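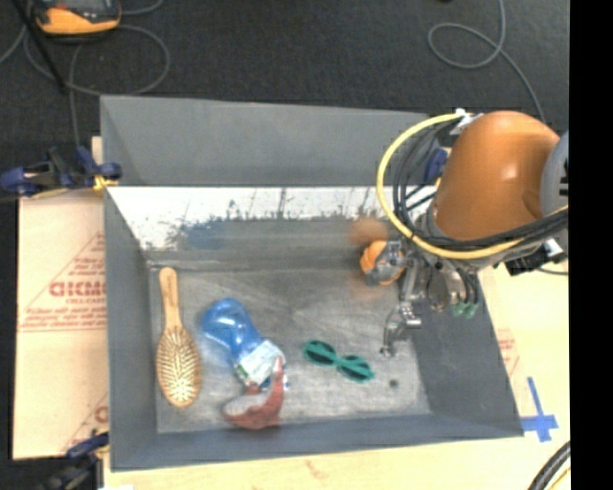

Notes from the reading circle
14th August, by Lovisa Midtbø
Last updated: August

So we finally finished Apollonius! Two evenings on the last book of the Argonautica, and I still came home wanting to argue about it. Joar thinks Jason is the dullest hero anyone ever put on a boat. I used to agree with him, but reading it out loud changed my mind a bit. All that dithering and staring at the ground sounds a lot more human when a real voice is doing it (Manaia read Medea's sleepless night and the room went very quiet).

We swapped between two translations, one in verse and one in prose. The prose won for the geography, which goes on forever, and the verse won for pretty much everything else. If you only have time for one part, make it Book 3. You can skip the catalog of heroes at the start and come back to it later, or never, I won't tell.

Next up is Theocritus, starting with the singing goatherds and then the two women pushing through the crowd at the Adonis festival, which is my favorite thing in all of Greek poetry. They complain about their husbands! They fuss over a dress! Please read Idylls 1 and 15 before we meet. Njål has put a short handout together on the dialect, for anyone brave enough to peek at the Greek.

We meet upstairs at Pruitt as usual, at 8. Bring your own copy if you have one. Leif has the spare paperbacks, and he'd like the Apollonius ones back, please.

2 comments | Shared 200 times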